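Inicio | Guías | Simulación | Percepción | Foro

Cómo filtrar poses de agarre antes de planificar la trayectoria

Esta guía explica cómo conectar el detector de agarres Bisen con el planificador Arkard en una escena simulada de mesa. Se parte de una instalación de Plullik ya operativa, con el brazo cargado y dos cámaras configuradas: una en la muñeca y otra fija, orientada hacia la mesa.

La cámara de muñeca es la que alimenta al detector. Conviene probarla con objetos de forma irregular, por ejemplo una figura oscura de lagarto, y con piezas delgadas cerca, como un bolígrafo. Con cubos y esferas casi cualquier configuración da buenos resultados.
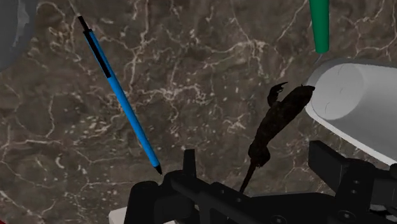
Última modificación: miércoles, 16 de septiembre de 2026

1. Enmascarar la pinza

Los dedos ocupan buena parte de la imagen de muñeca y el detector puede tomarlos por un objeto más. Genere la máscara desde el modelo del robot, con la pinza abierta y cerrada, y guarde la unión de ambas. Si cambia de dedos, repita el proceso.

2. Generar candidatos

Ejecute Bisen sobre la nube de puntos ya enmascarada. En nuestra escena devuelve 494 candidatos. Los fondos con vetas muy marcadas, como el mármol, confunden a la segmentación por color; active la segmentación por profundidad y deje el color solo para desempatar.

3. Filtrar

Aplique los filtros en este orden:

- Alcance: descarta las poses sin solución de cinemática inversa.
- Colisión: comprueba la pinza completa, no solo los dedos.
- Ángulo de aproximación: elimina las entradas demasiado inclinadas.

Tras los tres filtros nos quedan 54 poses. Si el resultado es cero, revise primero el margen de colisión – un valor excesivo descarta todo lo que esté junto a otro objeto.

4. Planificar

Pase las poses restantes a Arkard, ordenadas por puntuación, con un límite de 200 ms por intento. El planificador se detiene en la primera trayectoria válida. Los recipientes deben cargarse como malla cóncava: con la envolvente convexa, el interior de un cuenco figura como sólido y ninguna pose dentro de él será aceptada.

5. Comprobar desde la cámara fija

La vista de muñeca no permite juzgar la holgura entre el brazo y los objetos altos. Abra la cámara fija, pause la simulación con los dedos dentro del cuenco y revise la distancia entre la muñeca y lo que tenga cerca, en especial las botellas.

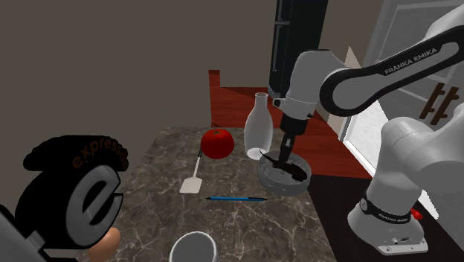 Vista general: los dedos de la pinza dentro del cuenco, con la botella blanca al lado.

Active también la capa de contactos. Si aparecen contactos con el borde del cuenco, suba el margen de colisión poco a poco y vuelva al paso 3. Para guardar la configuración use el perfil Girard, que conserva la máscara y los filtros en un mismo archivo – las mallas se guardan aparte.

Este sitio utiliza cookies propias y de terceros. Aceptar | Configurar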